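**Sprechnotizen, Vortrag am Dienstag — Fassung nach dem Probelauf mit Glenys**

Wasser hinstellen. Mikro testen. Glenys sagt, ich rede am Anfang zu schnell und am Ende zu leise, also bitte umgekehrt.

## Begrüßung

Guten Morgen zusammen, schön, dass so viele schon um diese Uhrzeit da sind, und einen besonderen Gruß an die hinteren Reihen, die offenbar auf Kaffee verzichtet haben, um pünktlich zu sein. Ich erzähle von einer Arbeit, die uns in Ciststead den größten Teil des Winters beschäftigt hat. Es geht um eine Schublade. Also genauer: um einen Roboterarm, der eine Schublade aufziehen soll, während um ihn herum eine ganz normale Küche steht, mit allem, was sich auf Arbeitsplatten so ansammelt.

Die Arbeit ist gemeinsam mit Jarrah Waaka, Glenys Pearce und Darcy Cosgrove entstanden. Jarrah sitzt dort drüben und beantwortet nachher die schwierigen Fragen, das haben wir im Zug so ausgehandelt.

(Kurz warten, Jarrah winken lassen.)

## Folie 2: Womit wir angefangen haben

Viele von Ihnen kennen Najjar, unser älteres Verfahren. Man führt den Arm per Teleoperation vor, nimmt Kamerabild und Gelenkstellungen auf, und das Modell lernt daraus, welche Bewegung zu welchem Bild gehört. Für Najjar hatten wir die Platte immer schön freigeräumt. Ein Schubladenkasten, eine Lampe, fertig. Das lief gut, es lief sogar so gut, dass wir ein bisschen stolz waren und Besuch eingeladen haben.

Dann hat Darcy eines Morgens ihren Teebecher neben dem Kasten stehen lassen. Der Arm fuhr los, kam ein Stück weit und blieb in der Luft stehen, leicht zitternd, und so blieb er, bis jemand den Becher wegnahm. (Die Geste machen, aber bitte nicht wieder das Wasserglas umwerfen.)

Wir haben zuerst an einen Fehler in der Kalibrierung geglaubt und zwei Tage lang Schrauben nachgezogen. Die Schrauben waren in Ordnung. Das Modell hatte den Becher schlicht noch nie gesehen und hielt ihn für eine Information über die Schublade. Wer mit Imitationslernen arbeitet, nickt jetzt vermutlich, den anderen erkläre ich es so: Wenn im Training jedes Mal dieselbe leere Fläche zu sehen ist, darf das Modell sich an der leeren Fläche orientieren. Es wird ja nie dafür bestraft.

## Die Idee

Der naheliegende Weg heißt: mehr aufnehmen. Mehr Küchen, mehr Becher, mehr Stunden am Steuergerät. Das haben wir überschlagen und dann die Tabelle wieder zugemacht. Hemi Hinds, der bei uns die meisten Vorführungen aufgenommen hat, war darüber sichtlich erleichtert.

Unser Vorschlag, den wir Festus nennen, arbeitet mit Paaren. Wir nehmen eine Vorführung auf, räumen danach um, was mit der Aufgabe nichts zu tun hat, und spielen genau dieselbe Bewegung noch einmal ab. Der Kasten bleibt am Fleck, der Griff bleibt am Fleck, der Arm fährt dieselbe Bahn. Nur Dosen, Handtücher und was sonst noch herumsteht, wechseln den Platz oder verschwinden ganz. Beide Aufnahmen eines Paares kommen zusammen ins Training, und ein zusätzlicher Term sorgt dafür, dass der Bildencoder für beide Bilder möglichst dieselbe Darstellung liefert.

(Langsam! An dieser Stelle hat Glenys beim Probelauf den Faden verloren.)

Nochmal in einem Satz, weil mir das am Herzen liegt: Zwei Bilder, die dieselbe Bewegung verlangen, sollen für das Modell gleich aussehen, auch wenn sie für uns ziemlich verschieden aussehen. Die Formel steht auf der Folie, sie ist kurz, und wer sie abfotografieren möchte, bekommt jetzt einen Moment Zeit.

Wichtig ist dabei, dass beim zweiten Durchgang niemand steuert. Menschen steuern nie zweimal gleich, und wenn sich beide Bahnen unterscheiden, lernt der Term Unsinn. Wir hatten eine frühe Version, bei der Hemi die Bewegung aus dem Gedächtnis wiederholt hat. Das war sehr gut gemeint und leider nicht zu gebrauchen.

## Wie voll ist voll?

Eine Frage, die uns in Gutachten und auch auf dem Flur immer wieder gestellt wird: Was verstehen wir eigentlich unter einer vollen Arbeitsplatte? Ich könnte jetzt über Belegungsdichte sprechen, dazu gibt es im Anhang ein Diagramm, aber ein Foto hilft an dieser Stelle mehr. Achten Sie bitte vor allem auf den kleinen Holzkasten mit dem langen schwarzen Griff, um den geht es nämlich.
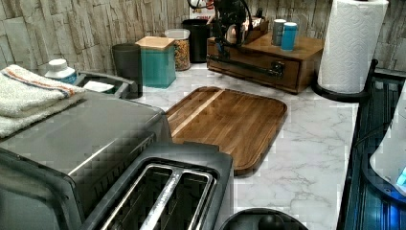 *Volle Platte, der Arm knapp über und vor dem Schubladenkasten.*

(Bild ruhig eine Weile stehen lassen. Die Leute suchen den Griff von allein.)

Schön sieht man daran, was für das Modell so unangenehm ist. Auf dem Kasten selbst steht ja auch etwas, eine kleine Holzschale mit allerlei Kram und zwei kleine Dosen. Wenn ich den Kasten als Ganzes erkennen will, sieht er mit jeder anderen Beladung anders aus. Dazu kommt das Schneidebrett auf der freien Mitte der Platte: auch Holz, auch eckig, auch bräunlich. Najjar hat solche Bretter geliebt. In den Aufmerksamkeitskarten leuchtete das Brett oft heller als die Schublade, und wir haben eine Weile gebraucht, bis wir uns darüber nicht mehr geärgert, sondern es in die Auswertung aufgenommen haben.

Auch die weiße Platte mit ihrer grauen Marmoraderung ist nicht so harmlos, wie man meint. Solche Linien geben dem Encoder überall kleine Anhaltspunkte, an denen er sich festhalten kann, und wenn dann ein Handtuch darüberliegt, sind sie weg. Für die Steinverblendung an der Wand gilt dasselbe. Corey Fairweather hat vorgeschlagen, den Hintergrund einfach herauszuschneiden. Das haben wir probiert, und es hilft beim Hintergrund, aber gegen eine Dose direkt neben dem Griff hilft es überhaupt nicht.

(Falls jemand nach dem Toaster fragt: Toaster sind bei uns Ablenkobjekte, sie werden nicht bedient. Die Frage kommt jedes Mal.)

## Daten

Der Datensatz heißt Clunelik und umfasst rund 1.000 Paare. Ein Paar ist eine gesteuerte Vorführung plus eine abgespielte Wiederholung nach dem Umräumen. Das Umräumen selbst folgt einer einfachen Regel: Alles darf bewegt werden, was der Arm auf seiner Bahn nicht berührt und was den Griff nicht verdeckt. Darcy hat dafür ein kleines Programm geschrieben, das die Bahn als Schlauch über das Kamerabild legt, damit man beim Umstellen nicht versehentlich eine Dose in den Weg räumt. Einmal ist es trotzdem passiert, und der Hafer lag danach in sämtlichen Ritzen des Kastens. Wir finden heute noch welchen.

Was mir an dem Verfahren gefällt, ist, dass das Abspielen keine Konzentration kostet. Wer schon einmal einen Nachmittag lang teleoperiert hat, weiß, wie müde man davon wird. Beim zweiten Durchgang darf man sich hinsetzen, den Finger am Notaus, und zuschauen.

## Ergebnis

Jetzt also die Zahlen. Getestet haben wir an Anordnungen, die im Training nicht vorkamen, und zwar an 19 Stück. Pro Anordnung gab es für jedes Verfahren einen einzigen Versuch, ohne Zurücksetzen und ohne gutes Zureden.

| Verfahren | Schublade offen | Anordnungen |
|---|---|---|
| Najjar | 2 | 19 |
| Festus | 12 | 19 |

Ich lasse das einen Moment wirken und sage dann gleich dazu, was mich daran stört. Es bleiben sieben Fehlversuche, und die sind nicht zufällig verteilt. Die meisten hatten etwas hoch Aufragendes dicht am Kasten, das einen Teil des Griffs verdeckte. Unsere Umräumregel verbietet aber gerade, den Griff zu verdecken, also hat das Modell diesen Fall auch nie zu sehen bekommen. Das ist ein Loch in unserer Methode, und ich stelle es lieber selbst vor, als es mir von Ihnen vorstellen zu lassen.

Das Zittern in der Luft ist dagegen selten geworden. Wenn Festus scheitert, dann greift er meistens entschlossen daneben. Für die Dosen ist das keine gute Nachricht, für die Fehlersuche aber eine große Erleichterung, weil man hinterher wenigstens weiß, wohin er wollte.

(Video nur zeigen, wenn die Uhr es hergibt. Sonst direkt weiter.)

## Was wir außerdem probiert haben

Kurz, denn das wird oft gefragt: Lässt man den Paarterm weg und behält nur die zusätzlichen Aufnahmen, wird es besser als bei Najjar, aber man bleibt deutlich hinter Festus zurück. Künstlich eingefügte Gegenstände haben bei uns wenig gebracht, vermutlich wegen der Schatten, da ist Jarrah allerdings anderer Meinung und darf das in der Pause gern vertreten. Und eine zweite Kamera am Handgelenk würde wohl einiges retten. Wir wollten zunächst wissen, wie weit man mit einer festen kommt.

## Wie es weitergeht

Im Januar haben wir angefangen, Paare mit teilweise verdecktem Griff aufzunehmen. Dafür muss die Regel fürs Umräumen gelockert werden, und man braucht eine Vorstellung davon, wie viel Griff mindestens sichtbar bleiben soll. Wer dazu Erfahrungen hat, auch schlechte, möge mich bitte ansprechen, ich stehe nachher am Poster und freue mich wirklich über jedes Gespräch. Glenys hat außerdem angefangen, dasselbe mit Schranktüren zu versuchen. Dazu kann ich noch nichts Belastbares sagen, außer dass Türen beim Aufgehen sehr viel mehr Platz brauchen und die Platte davor dann doch ein bisschen leerer sein muss.

Dank an Hemi für die vielen Stunden am Steuergerät, an Corey für das Gegenlesen und an alle in Ciststead, die uns ihre Vorratsdosen geliehen haben. Sie bekommen sie zurück, sobald die neuen Aufnahmen fertig sind.

Vielen Dank fürs Zuhören, und jetzt bitte Ihre Fragen.

(Anhangfolien offen lassen: Belegungsdichte, Aufmerksamkeitskarten, Formel in groß.)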